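How I Make Salsa Macha (and Keep a Jar Going All Winter)

I came to salsa macha through my neighbor Matilde Garcia, who handed me a jelly jar of it over the fence one December and told me to put it on eggs. I put it on eggs. Then I put it on a baked potato, a bowl of beans and, late that night, a spoon. By the end of the week I was at her door with an empty jar and a lot of questions.

If you haven't had it, salsa macha is an oil-based salsa from Veracruz, made with dried chiles, garlic, and nuts or seeds, all fried and then chopped up together in the oil. It's crunchy and smoky and a little sweet, and it has nothing much in common with the tomato stuff that comes with your chips.

What you'll need

A good handful of dried chiles. I use mostly guajillo and morita, with 3 or 4 chiles de árbol for heat (Matilde uses twice that, and I respect her for it)
500 ml of a mild oil - I like avocado, but peanut or canola is fine
A cup of raw peanuts, skins off
A whole head of garlic, peeled and sliced thin
A quarter cup of sesame seeds
A tablespoon of apple cider vinegar
A teaspoon and a half of salt, plus more to taste
A spoonful of brown sugar or grated piloncillo

Start with the chiles. Wipe them down with a barely damp paper towel, let them dry off completely, pull the stems and shake out most of the seeds. I snip mine into rings with kitchen scissors. Wear gloves if you have them! I rubbed my eye once after doing a big batch of árbols and spent the rest of the afternoon with my face in the sink. 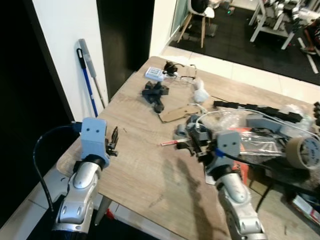
Brulel, 2 March 2021

I've reworked this part after making the recipe a whole lot more times, so if you printed the old version, go with the order below.

Pour the oil into a heavy saucepan and set it over medium-low heat. Put in the garlic while the oil is still cool and let it come up slowly. You want it pale gold, like straw. Scoop it out with a slotted spoon the second it gets there, because it keeps on cooking after it leaves the pan and brown garlic will make the whole jar bitter.

Peanuts go in next. They take about 5 minutes in my pan, and I stir the entire time. When they smell like a ballpark, scoop them out and spread them on a plate. The sesame seeds follow, and those are quick, so have your strainer ready before you drop them in.

Now turn off the burner and wait a couple of minutes before you add the chiles. This was my big mistake for months. I was frying them at full heat and they went black on me in no time, and then I'd tell myself it was just "extra smoky" and eat it anyway. In oil that's hot but off the heat they only need 35 to 45 seconds. They'll puff a little and turn a brighter red. If one does go black, fish it out and toss it.

Let everything cool until the pan is just warm. Put the chiles, garlic, peanuts and oil in a food processor with the salt, sugar and vinegar, and pulse in short bursts. Mine is an old Zorance with one speed and a lid I have to lean on, and it does the job. Stop while you can still see pieces of peanut. Stir in the sesame seeds by hand at the end so they stay whole.

Taste it, but give it a night before you decide it needs anything. The salt takes a while to spread out, and the heat creeps up too.

Keeping it

Garlic in oil isn't something to leave sitting on the counter, so mine goes straight into the fridge in a clean jar and gets eaten within a week or so. The oil may turn cloudy or thick in there. Let a spoonful sit on your warm food for a minute and it loosens right up. To stretch a batch through the cold months, I freeze it in small containers and thaw one at a time in the fridge.

Swaps

Pumpkin seeds work great for anyone who can't do peanuts. My friend Alaric Kasprzak makes his with pecans and dried cranberries and puts it on goat cheese, and I was ready to be snooty about that until I tried some. Ancho chiles give you a softer, raisiny batch. I'd leave out the chipotles from a can, though - they're wet, and wet things and hot oil don't mix.

Tonight's is going on quesadillas.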